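Chapter 6
Comparing Grippers on a Shared Task

Chapter objectives

After working through this chapter, you should be able to write a task definition that two grippers can be tested against, choose a trial count before testing starts, sort failures into types, and report a result with the conditions attached to it.

6.1 Why a data sheet does not settle the question

A gripper data sheet gives you stroke, closing force, weight, and sometimes a payload. These numbers are measured with the gripper bolted to a bench and a test piece placed squarely between the fingers. They let you rule out a gripper that is too weak or too heavy for your arm. They say little about how it will behave at the end of a long reach, with the wrist pitched down and the object leaning against something else.

Chapter 5 dealt with arms and controllers, and we held the gripper constant there. In this chapter we do the reverse. The arm, the controller, and the control rate stay the same from start to finish, and only the fingers change. The running case is a comparison made by Soudabeh Farahani at the Wudthorpe teaching lab, using two sets of fingertips we will call the Sarard pads and the Sokol pads. The arm is small, of the kind many schools can afford, and the task is taking soft toy food out of a cooking pot.

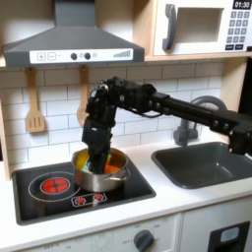

Farahani's first draft of the task read, in full, "Pick the food out of the pot." Two students given that sentence ran it in two different ways. One counted a pick as good when the piece left the pot. The other counted it only when the piece had been set down on the counter and let go. Their success rates could not be compared, and the early trials were thrown out.

The final version fixed the start pose of the arm, the pieces to be used, the time allowed, and the point at which a trial ends. A trial ends when the piece is released on the counter, when the time runs out, or when the operator stops the arm. Anything that happens after that point is left out of the record.

6.2 Choosing an object and a container

Open trays make most grippers look good. The fingers can come in from any side, and a miss of a few millimeters often turns into a grasp anyway as the piece slides into place. A container with walls removes that help. The fingers have to enter from above, there must be room for them to open, and the outside faces of the fingers can strike the rim on the way in or out.

Color deserves a moment's thought when a camera is part of the system under test. A tracker that follows the fingertip by color needs a background that does not share it. The Wudthorpe kitchen has white tile behind the stove, and a bright green fingertip pad held open in front of that tile is easy to separate from everything near it. The same pad is harder to follow once it is down among food pieces, where a green cube may sit within a finger's width of it. If you plan to use color, test the tracker in both places before you collect any results.

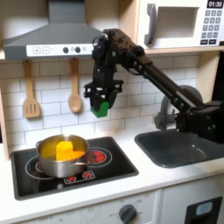
Clutter is the second property of the container to settle. With a single piece in the pot, the operator or the controller can choose the approach freely. With several, every approach is limited by the neighbors. In the Wudthorpe setup the pieces lie against one another, and a cube can end up tilted against the rim with a second one between the fingers. The fill should be written down as part of the task, and the pieces should be put back the same way before every trial.

6.3 How many trials

Each set of pads was given 200 trials. The number was chosen before the first trial and was not changed. Stopping early when one gripper is ahead favors whichever one had a lucky start. Farahani also alternated the pads in blocks of four trials, so that wear in the arm's joints would fall on both sets alike.

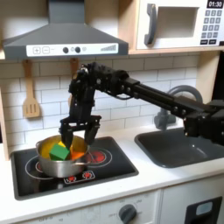 Figure 6.3. Gripper fingers pointing straight down into the pot, with toy food pieces around them.

6.4 Sorting the failures

A success rate hides the cause of each miss. For this task, use the following types:

Rim contact: a finger strikes the pot before reaching the piece.
Empty close: the fingers close on nothing.
Double pick: two pieces come up together.
Drop: the piece is lifted and falls before release.
Timeout: none of the above, and the time runs out.

Record one type per trial, the first that occurs. A drop that follows a rim contact is entered as a rim contact.

Terms introduced in this section: trial, end condition, fill, block, failure type. The log sheet used at Wudthorpe is reprinted in Appendix B, and Section 6.5 works through a completed copy of it line by line.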